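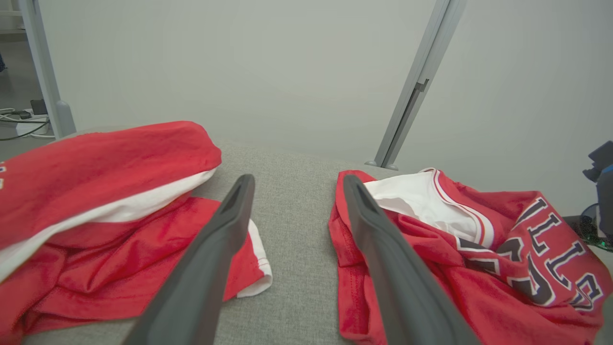 My grandmother kept her mending in a cookie tin, and when she passed it along to me I was twelve and not the least bit grateful. I wanted her radio! Well, the radio is long gone and the tin is on my kitchen shelf, and this past April I finally sat down and taught myself to darn a sock properly.

I started with a class at the little yarn shop in Hendwood, two evenings, with Pallavi Grewal teaching (she is endlessly patient, and she let me unpick the same heel 4 times without a single sigh). She has us weave over and under very loosely, looser than feels right, so the patch can give a little when you walk. Mine puckered anyway. I wore them to the grocery store and felt quite proud.

Since then I've worked through six pairs, mostly my husband's hiking socks, plus the elbow of a cardigan I had nearly given up on. I use whatever wool is in the tin, so nothing matches, and I've grown fond of that. Next I want to try a knee patch on my gardening pants, if I can find my good thimble. I had it at breakfast.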